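Repaste gained nothing, clocks still drop under all-core load

gisadley_43
Desktop, air cooled. Stock limits, memory at the default profile. All-core load holds for two minutes, then drops 300 MHz and stays there. Multicore score before the repaste was 2067. After the repaste it is the same within run variance. Old paste came off with alcohol and a cloth.
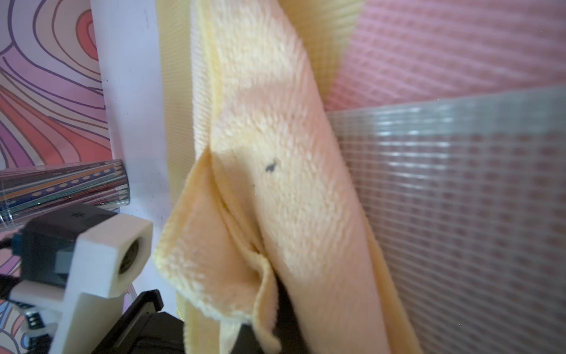

Yellow microfiber, fuzzy side

Semaan
A drop after a fixed time is the power limit. Log package power along with temperature. Paste has no effect on that timer.

simau
Disagree. It could be VRM temperature. My Jallberg board did the same thing in January and a fan over the heatsink fixed it. Also, microfiber sheds. Use coffee filters.

Semaan
Lint on a heat spreader is worth a degree at most. VRM throttling would vary with room temperature. His doesn't.

simau
He never said that. He gave one run.

gisadley_43
Four runs, window open and closed. Same timing each time. Second cloth:

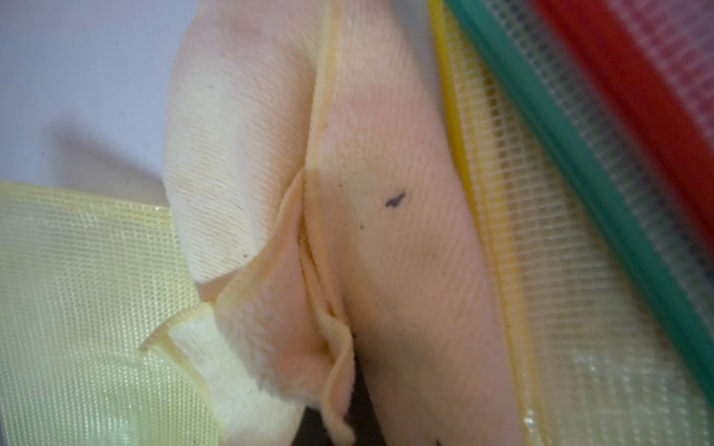
Peach/cream fabric, folded

M. Alexiou
Check whether the BIOS update reset the long duration limit. Mine went back to default without a message.

gisadley_43
It did. Raised it and the clocks hold. VRM peaks at 43 over ambient.

simau
I would still add the fan.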